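Idance level 588: is the no-undo clear possible on mobile?

Posted 05/11/2018 by gridwright

I have cleared every level in Idance up to 587 with the undo counter at zero. Level 588 is the first one where I suspect the par is wrong. The level select shows a par of 100 moves. My best clear is 112, with no undo and no hint tile used.

Setup for anyone who has not reached it: the board has two conveyor rows, one mirror column, and four locked tiles in the lower left. The locks open in the order blue, blue, yellow, gray. Each lock needs a chain of five or more in its own color. The conveyors shift one cell left after every move, including moves that do not match anything.

Things I have tested:

- Opening both blue locks from the top conveyor. Costs 31 moves, leaves the mirror column full.
- Opening the first blue from the mirror column and the second from the conveyor. Costs 26 moves, but the yellow chain then has to be built by hand.
- Ignoring the locks until the board is down to two colors. Dead end every time, because gray stops spawning.

Version is the current Android one. If someone has a clear at par, please post the move count at each lock so I can see where I am losing the 12.

---

tessel_8

The par is fine. I have 98 on a tablet. Counts at each lock: 14, 22, 47, 71, then 27 to finish.

Your problem is the first blue lock. You do not need to fill the mirror column at all. Place the first chain across the column so that only one tile is reflected. The reflected tile lands in the bottom conveyor and gets carried toward the second lock for free.

---

gridwright

Your numbers add up to 98, so I will take them as given. I tried the single reflection just now and the reflected tile landed in the top conveyor, not the bottom one. Did you rotate the board first?

---

tessel_8

No rotation. Row 6, columns 3 through 7, left to right. If you draw the chain right to left the reflection goes up.

---

parity_bit

Draw direction should have no effect on reflection. The help page in the game says the mirror copies the cell and nothing else. I have played Ritus by the same studio for two years and the mirror tile there is symmetric. I would check whether one of you has the left-handed layout turned on.

---

tessel_8

Ritus has a different engine. The mirror in Ritus resolves before gravity. In Idance it resolves after gravity, so the last tile placed decides which side counts as the source. The help text was copied over and never updated.

---

parity_bit

Do you have a source for the resolve order, or is that inferred from play?

---

tessel_8

Inferred. I ran the same opening forty times, half in each direction. Left to right went down every time. Right to left went up every time. The left-handed layout was off.

---

mosswall

I can confirm draw direction matters on iOS too. I cannot confirm the 98. I get the first lock at 14 and the second at 22 as posted, but at 47 my yellow chain is one tile short and the conveyor has moved past the gap. Are you spending a wild tile there?

---

tessel_8

Yes, the wild from the daily bonus. It does not count as a hint.

---

gridwright

Then it is not a clean clear. I said no hint tile, and I should have said no bonus tile either. The Derkville board lists bonus clears in a separate column for this reason.

---

tessel_8

You did not say that. The game does not flag it either. The level shows three leaves on my map with no asterisk.

---

quietcolumn

Some data from the Derkville board, because this comes up every few months. It has 2,106 logged clears for 588. The lowest without any bonus tile is exactly 100, logged in December by a user called Mohamedi. The lowest with a bonus tile is 93. So par is reachable without the wild, and both of you have room left.

The Mohamedi line, from the notes attached to the log:

Open the first blue as tessel_8 describes. Do not open the second blue at 22. Hold it and spend three moves parking yellow tiles on the bottom conveyor, spaced one apart. Open the second blue at 25. The lock release drops the column above it by one, which closes the gaps between the parked yellows. The yellow lock then opens at 44 with no wild tile. Gray at 69.

---

mosswall

Got the yellow lock at 44 on the second attempt. Spacing has to be one empty cell, not one tile of another color. I misread that the first time.

After gray I finished in 35, total 104. The last section is where I am weak.

---

parity_bit

I ran the direction test myself. Ten each way. tessel_8 is right and I was wrong about the mirror. I still think the help text should be treated as a bug and reported. A player who reads it and follows it will lose moves on every mirror level from 540 on.

---

gridwright

Reported through the in-game form. I attached both openings.

Result with the line quietcolumn posted: locks at 14, 25, 44, 69, finished in 33 for a total of 102. Two over. In the endgame I clear the top conveyor first and then the mirror column. Has anyone tried the reverse order?

---

quietcolumn

The log has no notes past the gray lock. I have a 101 with the reverse order. The trouble is that clearing the mirror column first leaves one orphan tile on the top conveyor, and it takes a full pass to bring it back around. If the orphan is gray you lose nothing, because the last gray pair is on the left anyway. If it is any other color you lose at least one move.

---

tessel_8

The orphan color depends on the seed, and the seed is fixed when the level loads. Reload until the second tile on the top conveyor is gray. That is legitimate on the Derkville board as long as no move has been made.

---

gridwright

I do not like reloading for seeds, but the rules allow it. I will try it without reloading for a week first and post the lock counts if I reach 100.

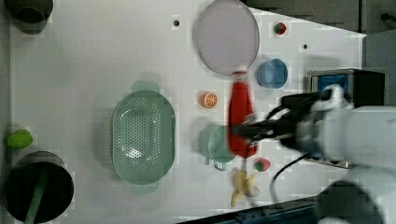 For the log entry I will put the direction note in the first line, so the next person does not have to find it by trial. Left to right on row 6, one empty cell between the parked yellows, second blue held to 25. If anyone gets below 33 from the gray lock on an unselected seed, I would like to see the order of the last ten moves.

Contact the moderators | Copyright 2018 | Back to top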